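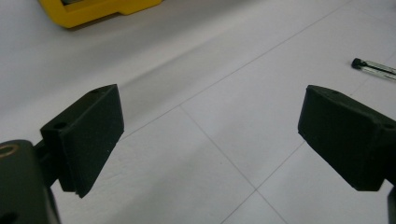
Section 6: Teaching the put-away job (Flotach bench system, Gollesley site)

Revised Aug 30, 2023. Replaces the April version, which had the cables the wrong way round.

Read this section before your first demonstration shift. It covers the hand-held grippers, the white work surface and the yellow drawer unit. The Weren software has its own section, and its own opinions.

What changes for you

The end-of-day put-away used to belong to whoever was slowest getting to the door. Under the new arrangement, bench staff show the job by hand, wearing out their thumbs in paid time, and the Nørgaard arm takes over once it has seen enough. Enough is 2000 accepted demonstrations. Your hours and pay rate stay as they were. Your job sheet gains a line called "demonstrator", and Ismael Teixeira will ask you to initial it.

Nobody's speed is ranked. Management did ask for a leaderboard, and Yasaman Salehi talked them out of it.

6.1 Before you start

1. Clear your own things off the work surface. Keys, lunch and phones have all been demonstrated at some point, and the software took each of them seriously.
2. Stand the drawer unit at the far side, with the drawer fronts facing you.
3. Check that every drawer slides. If one sticks, report it to Kári Holst and use another unit.
4. Push your sleeves clear of the gripper jaws.
5. Pick up the left gripper, then the right. Let each cable fall along the outside of your hand.

CAUTION: Fingers go outside the jaws. The jaws are plastic and not especially strong, but a pinch still goes in the first aid book, and the form is two pages.

6.2 Recording a demonstration

1. Put one small item on the surface between the grippers. A marker is a good colour-in-the-lines sort of beginning.

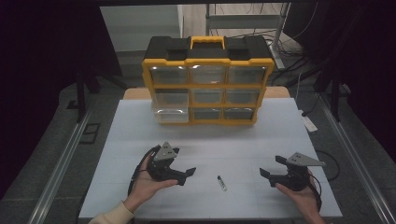

2. Open both grippers fully and hold them still until you hear the tone.
3. Pull the drawer out with one gripper. Choose the drawer named on your job sheet, even if you know a better one.
4. Pick up the item with the other gripper and lower it in. Don't drop it from a height, however satisfying.
5. Close the drawer and return to the open position.
6. Wait for the second tone before you talk, scratch or reach for your coffee.

Note: If you fumble, carry on. Picking an item up again after a miss is useful to the arm, and will be familiar to anyone who trained here under Aksel Brøndum. Only throw out a take if the item leaves the surface altogether.

6.3 Glass and other slippery items

Small vials roll. Lay them flat, cap on, and come in from the side with the jaws wide.

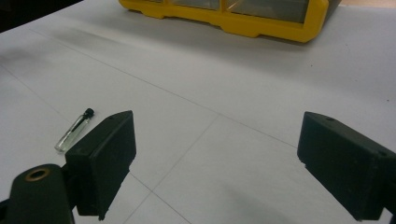 Close slowly, and stop when the item stops moving. Squeezing harder won't improve your grip, although everyone has to try it once.

1. Do glass items in the first half of the shift, while your hands are fresh.
2. Use capped vials only. Uncapped ones go back to the stores counter.
3. If a vial breaks, put both grippers down, fetch the brush and pan, and mark the take "stopped". Error 43 will appear on the screen. Leave it there until the surface is clean.

6.4 Breaks and complaints

Stop for ten minutes after every 69 takes. The screen will remind you in a cheerful voice – the volume control is under Settings, and yes, it goes to zero.

You can hand the grippers over at any time for a sore wrist without explaining yourself. Tell Eyvindur Zoëga and he'll move you back to ordinary bench work for the rest of the shift.

Complaints about the arm go in the green book beside the kettle. Please sign them.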